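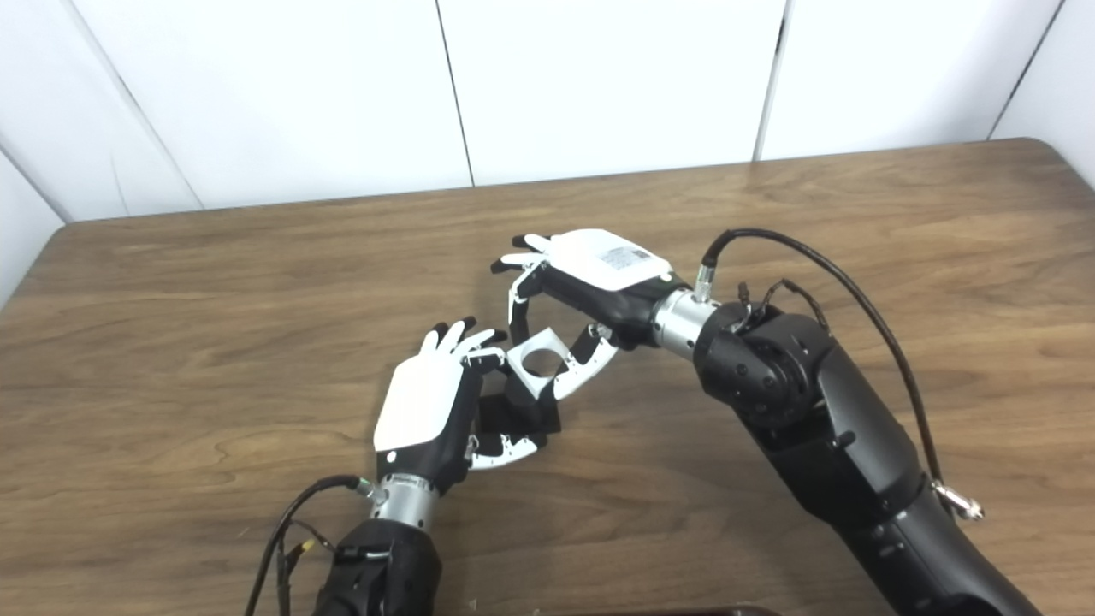 How a Story Becomes a Book

A book in a library looks like one thing, but many people worked on it. The person whose name is on the cover wrote the words. Other people checked the words, chose the size of the letters, drew the cover, printed the pages, and glued or sewed them together. All of this can take a year or more.

The first draft

Every book starts as a draft. A draft is a version of the story that is not finished. Writers can make their drafts by hand or on a computer. First drafts are often messy. A character might have a brother in chapter one and no brother in chapter six. The writer reads the draft again and fixes what is wrong, and then does it again.

When the writer is happy with the draft, it is called a manuscript. That word comes from Latin and means "written by hand," but people still use it for a story that was typed.

Sending it out

A publisher is a company that turns manuscripts into books and sells them. Publishers get many more manuscripts than they can print. Flirham, a small publisher of adventure stories, received 1303 of them last year and made 44 into books. Most writers are told "no" several times before somebody says "yes."

Some writers do not use a publisher. They pay for the editing, the cover, and the printing themselves. This is called self-publishing. 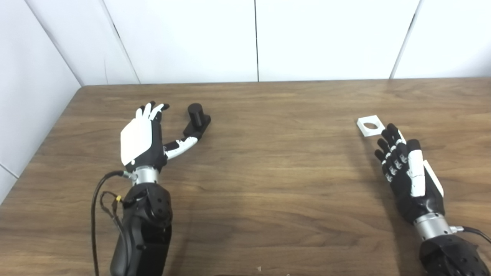
Two robotic hands resting on a wooden table.

What an editor does

An editor reads the manuscript and writes notes. The first notes are about big things. Is the middle too long? Does the ending make sense? Would a ten-year-old care what happens to the lost boat? The writer thinks about the notes and makes changes. Writers do not have to agree with every note, but they do have to think about it.

After that comes copyediting. A copy editor looks at small things, like spelling, commas, and names. If a town is called Gallura on page 3 and Galura on page 90, the copy editor will mark it. Last comes the proofreader, who reads the pages after they have been laid out and looks for mistakes that everyone else missed. A few mistakes nearly always get through. You may have found one in a book you own.

The cover and the blurb

The cover has to tell you what kind of book it is before you read a word. A spooky story often has dark colors. A funny one may have big, wobbly letters. A designer usually makes a few different covers, and the publisher picks one.

On the back is the blurb. A blurb is a short description that makes you want to read the book. Most are under 200 words. A blurb tells you who the story is about and what problem they have, and it stops before the ending. The blurb for The Salt Road to Fultero says that a girl must carry a message over the mountains before the snow comes. It does not say if she gets there.

Some blurbs also tell you the age the book is meant for. This helps readers and parents choose.
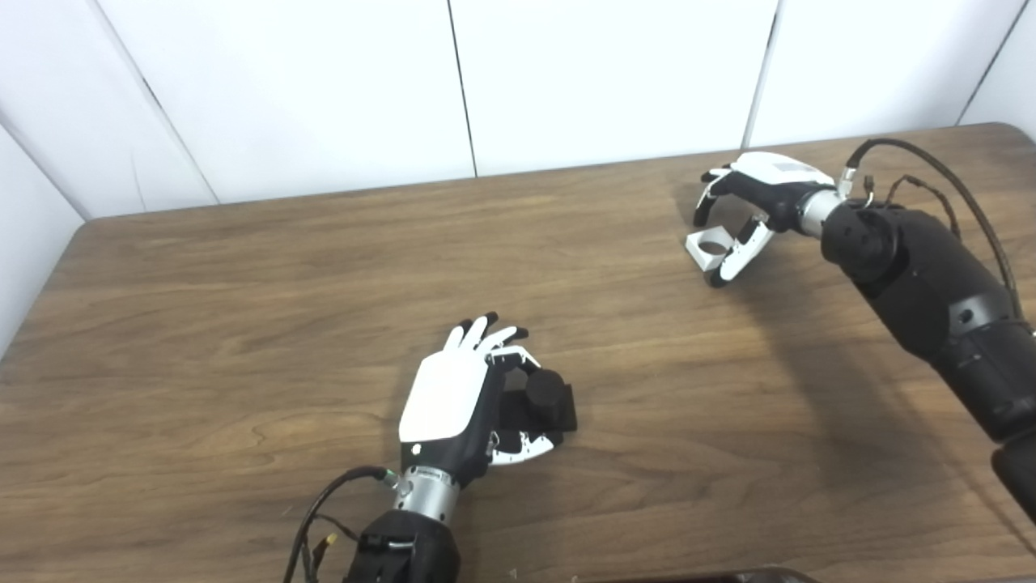 Robotic arms at a table, with white panels on the wall behind.

Printing and binding

Book pages are not usually printed one at a time. Many pages are printed together on one very large sheet of paper. The sheet is folded several times and trimmed, and the pages end up in the right order. A folded bundle like this is called a signature. The signatures are stacked up, joined along one side, and fixed inside the cover. The side where they join is the spine.

A first printing can be small. Five hundred copies may not sound like a lot, but 500 books fill many boxes. If they all sell, the publisher can print more.

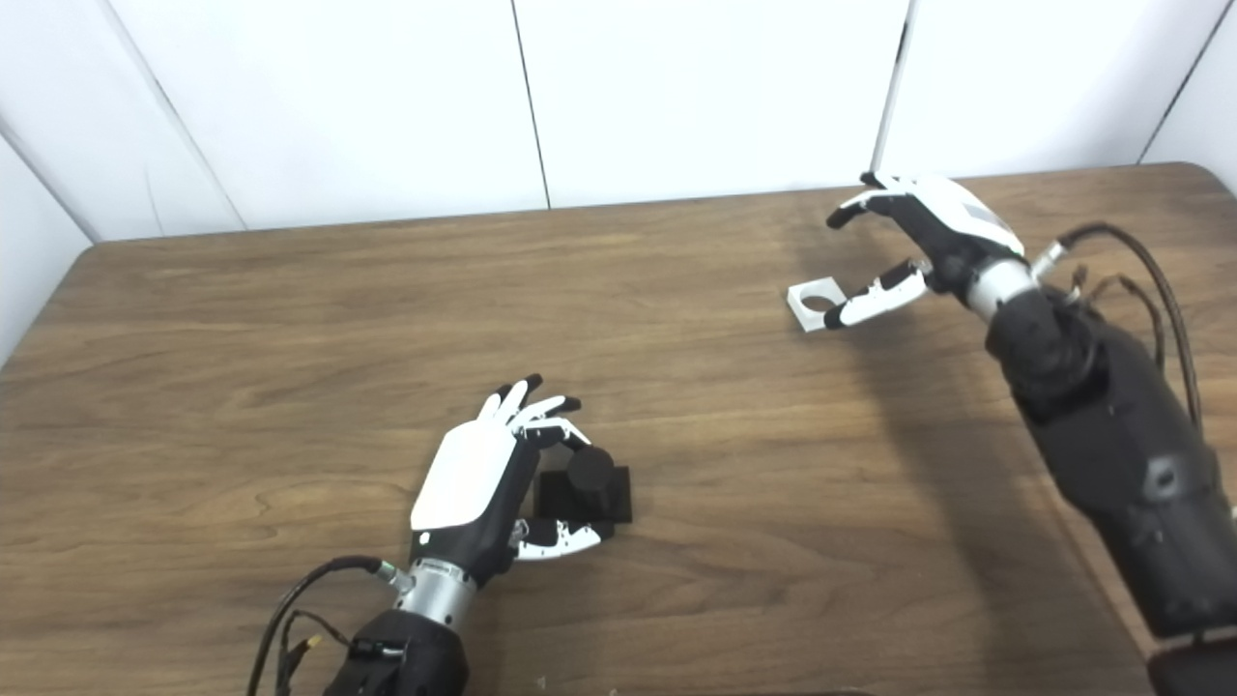 A robotic hand beside a small black object.

Words to know

Draft: a version of a story that is not finished.
Manuscript: the story a writer sends to a publisher.
Editor: a person who helps make the writing better.
Blurb: the short description on the back of a book.
Signature: a bundle of folded pages.
Spine: the edge of a book where the pages are joined.

Try it yourself

Pick a book you have read and cover up the blurb. Write your own in five sentences or fewer. Leave out the ending. Then compare yours with the one on the book.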